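How I Feed a Gala Crowd From a Borrowed Kitchen (And Keep My Sanity)

Posted 1/22/22 in Kitchen & Hosting

If you've read this blog for any length of time you know I cook for the Heriter Mentoring Circle's fundraising dinner every November. We pair kids who want to get into theater, music and dance with grown-ups who already work in those fields, and once a year we dress up, give out a couple of scholarships, listen to a speaker and eat. The eating part is mine. I've had a pile of emails since the last one asking how we pulled off hot food with one oven, so I'm finally writing down everything I do, in no particular order, the way I'd tell it to you over coffee.

Start with the run sheet, before the menu

I know, I know, the menu is the fun part. But I can't pick a single dish until Rosaura Chávez hands me the program for the night, and she runs the whole event so she gets a little tired of me asking. What I want to know is when the speaker starts and when the scholarships are given out, and whether anyone is performing. People will not chew through a sixteen-year-old's cello solo (and they shouldn't!), so whatever is on the plate at that point has to be okay sitting there. Cold first course, every time. A salad with sturdy leaves, or beets, or white beans with lemon and a lot of parsley.

Then I add 23 minutes to whatever the speech is supposed to last. I got that number from timing one very enthusiastic guest of honor in our second year, and I've stuck with it ever since.

Rice in a cooler

The best trick I have, and I stole it from Aníbal Ñahui, who cooked at weddings for years before he started mentoring for us. Pour boiling water into a clean picnic cooler, close it, leave it while your rice finishes, then dump the water and set your covered pans of rice inside with a folded towel on top. It holds beautifully through the welcome speech. Keep a probe thermometer in there and check it. Hot food needs to stay at 140°F or above, and if it starts heading down toward that I get it back in the oven right away. I've never had to yet with the good cooler. The cheap cooler is another story, and it's now for ice only.

Same goes for beans, pulled chicken and mashed potatoes. Don't do it with anything crispy, you'll get a pan of sad, damp crumbs.

Labels, labels, labels

Masking tape and a fat black marker. I cut the tape with scissors so the ends are straight (tearing it makes me crazy, and straight ends don't curl up in the fridge as fast). Every container gets the dish, the table section it's going to, and what's in it that somebody might be allergic to. I write on the tape before I stick it on, while the lid is dry and on the counter. Side of the container as well as the lid, please. Lids wander.

For the allergy plates I use a different color of tape altogether, bright blue, and those get plated first and covered before any nuts come out of the bag. Giuliana Muñoz carries them out herself and says the guest's name when she sets them down. It's so much calmer than waving a plate over a crowded room and yelling "who's dairy free?"
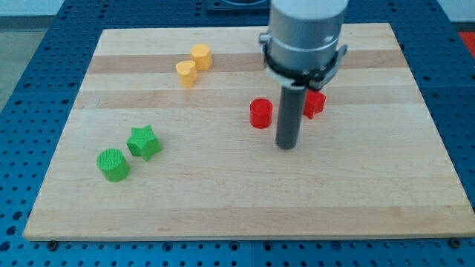

Now let me talk about prep stations, which is where most of my helpers come in, and most of them have never worked in a kitchen bigger than their own. I give each person one job and one spot, and I lay the spot out before they get there. One board, one knife, one bowl for the good stuff and one for scraps. Bowls on the side of whichever hand isn't holding the knife. Big boards are worth the money here, and my favorite kind is light wood made of strips joined together, with those slightly lighter and darker bands running across it, and I turn it so the bands go left to right in front of me, which gives me a ready-made guide for keeping my carrot sticks the same length. Sort by color while you cut, too. If the yellow peppers sit with the yellow peppers and the red with the red, you can build a good-looking platter in no time, and if it all goes in one heap you'll be picking through it in your nice shirt with guests in the lobby.

Stop the board from sliding

Wet a paper towel, wring it out hard, lay it flat under the board. Done. If the counter is metal I use a damp dishcloth instead because it's got more grip. I bought a set of silicone corners once and they ended up in the toy box.

And wash wooden boards by hand, both sides, then stand them on edge to dry. If you only wet one side and leave it lying down, it'll warp on you and rock like a boat from then on. Mine get a rub of food-grade mineral oil whenever they start to look chalky. Raw meat stays on its own separate board at my house and at the hall.

The fridge problem

The hall we rent has one fridge, and it was already half full of somebody's sodas when we arrived last time. So now I plan as if there's no fridge at all. Everything cold travels in coolers packed in the reverse order of serving, dessert on the bottom, first course on top. Frozen water bottles work better than loose ice. They don't leak into the lettuce and by the end of the night the dishwashing crew has something cold to drink. Thermometer in each cooler, 40°F or below.

Octavio Agudelo drives the van and he likes the coolers loaded last so they come out first. He's right, I fought him on it for years.

Chicken for a crowd, my way

Bone-in thighs. Breasts dry out if the speaker goes long, and see above about speakers. I salt them the night before, lay them skin up on racks in the fridge at home with no cover, and roast them hot at 425°F until the thermometer says 175°F in the thickest part. They can handle going past 165°F and they taste better for it. Don't crowd the pan! If the thighs are touching, they steam, and you'll have that floppy beige skin that makes everyone push it to the side of the plate.

I make the sauce two days ahead. Onions, garlic, a can of tomatoes, orange juice, cumin, a little vinegar at the end. It goes in wide-mouth jars once it's cooled in a shallow pan, never poured hot into something deep and then straight in the fridge, where the middle will stay warm for hours.

Getting candle wax off a tablecloth

This comes up every single year. Let the wax get completely hard (an ice cube in a sandwich bag speeds it up), scrape off what you can with the back of a butter knife, then put a brown paper bag over the spot and go over it with a warm iron, no steam. Move to a fresh piece of paper each time you see it soak through. Colored wax may leave a tint, and for that I dab on a little rubbing alcohol after trying it on the hem first. Red wax on white linen, I make no promises. We use ivory candles now.

Red wine: blot, don't rub, cold water, then dish soap and hydrogen peroxide mixed half and half if the cloth is white. Leave it 30 minutes and rinse. Colored cloth gets soap and cold water and a prayer.

Coffee

Set up the urn before the guests come in and don't plug it in next to the warming tray. Two heating appliances on one circuit and you'll be in the dark in front of your donors. I walk around in the afternoon with a strip of my masking tape and mark which outlets I'm using, so the person with the sound system doesn't borrow one. Normunds Laur does our sound, and he has his own roll of tape, and between us the baseboards look like a craft project.

If the urn smells stale when you open it, run a pot of water with a cup of white vinegar through it, then two pots of plain water. Do this at home the week before. Don't do it at the venue, the whole room will smell like pickles.

Cleaning up without crying

Fill one big tub with hot soapy water before dinner even goes out, and let the silverware go straight in as plates come back. Scrape everything. Stack by size. Have a bag at the scraping spot just for napkins if they're cloth, because I've fished more than one out of the trash and I'd prefer not to again. Last year we had 58 at dinner and came home with every napkin!

For pans with burned-on sauce, cover the bottom with water, add a couple of spoonfuls of baking soda, bring it to a simmer and let it sit while you do everything else. A wooden spoon will push most of it off.

Leftovers go into the takeout boxes I hand out at the door to the students first, then the mentors, then anyone still stacking chairs. Anything that's been sitting out more than two hours goes in the garbage no matter how good it looks. I hate it too.

What I keep in my kit bag

Two probe thermometers and spare batteries. Tape, marker, scissors. Safety pins (hems, aprons, one time a banner). A flat-head screwdriver for the urn's wobbly handle. Bandages. A clean shirt. A peeler I like, because the ones in hall drawers couldn't peel a banana. Corkscrew. Long lighter. A granola bar for me, which I eat in the walkway behind the stage during the speech, and I've still never heard one all the way through.

I'll post the bean salad recipe next, Rosaura keeps getting asked for it and she's started giving out my email.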